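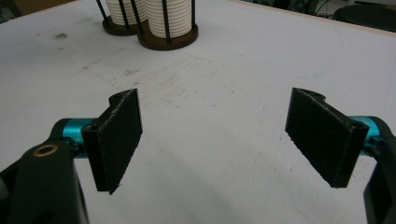
White work surface, Sunday

Cup stand, continued. Got in at 2 with the good coffee and the bad radio and had the bench to myself until after tea, so there's a bit to write up.

Where we'd got to: the Lorkeo stand is the two-slot one for the little counter at Undari, one slot for the cup you're about to fill and one for spares. The Undari people want it narrow enough to sit beside the till and heavy enough that it doesn't skate when someone grabs a cup in a hurry. I weighed the brown one again before starting, on the kitchen scale this time, and got 905 g. The old page says something quite different but I think that was with cups in it. I've crossed out the old number. If it was your number, sorry!

The cups are the Uzor ones with the pale print on them. A sleeve got squashed at the bottom of the cupboard and I've put the bent ones in the paint corner for mixing glue, please don't put them back with the others. We started the month with a box of 200 and at this rate I'll be asking for another before the end of February, which is silly for a stand that's meant to hold two lots of cups. Some of that is me drinking out of them, I'll own up to that.

Nesting first. I'd been assuming a stack behaves like one tall cup and it really doesn't. The bottom cup sits in the loops nicely and everything above it just goes along for the ride, so when you pull the top one off with a bit of a twist the whole lot wants to come too. A straight lift is better. A quick straight lift is worse than a slow one, I think because the cups hang on to each other when they've been pushed down hard. Loosening the stack with a thumb before loading helps heaps. Can we put that on the card that goes out with the stand? One line, no diagram.

Got as far as 13 in a stack before I didn't like the look of it any more. It didn't fall over, it just had a lean that I wouldn't want next to a till. I'd be happier telling Undari to keep it well short of that and top up more often, though I know what they'll say about topping up.

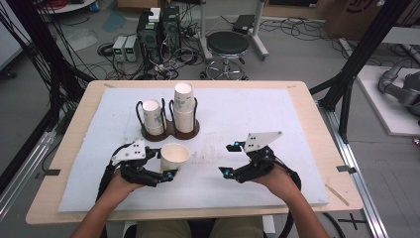 The wire is what I keep coming back to. On the brown stand the loops come up out of each rounded pad and cradle the cup, and I like that you can still see most of the cup through them, so the print isn't hidden and you know at a glance when you're running low. With the single cup in the left slot and the nested lot in the right, the difference in height is a lot more than I'd allowed for in the drawing. I'd drawn both slots with the same loops for the sake of one bending jig, and I now reckon the spares side should be taller. That means a second jig. Or one jig with a spacer in it – try that first, there's a bit of offcut in the drawer that might do.

Other thing about the wire, the black finish. Asow did the coating on this lot and I'm pleased with the colour but I want to see what it does to the cups over a few weeks. A paper cup isn't going to scratch it. A spoon might. I've hung a spare loop by the sink where it'll get knocked about with the cutlery, leave it there please.

Wood is fine. I had grand ideas about a lighter base and went off them as soon as I thought about coffee rings, dark brown it stays. Still to decide whether the underside gets cork or those stick-on felt dots. I favour cork, the dots always end up on somebody's sleeve. Also the join between the two pads needs a softer edge where the cloth catches when you wipe it. A few passes of sandpaper and a re-oil, not a redesign.

Foam board is getting grubby, it's got smudges and stains I can't shift. I had a go with a damp cloth, then with the citrus stuff, and I've probably just moved them about. It's good to work on though, the stand doesn't rattle on it the way it does on bare wood, so I'm inclined to flip it over and carry on.

To do:
spacer for the jig
ask Uzor if the taller cup has the same base size
cork, get a sheet not a roll
cups!!
find the lid for the oil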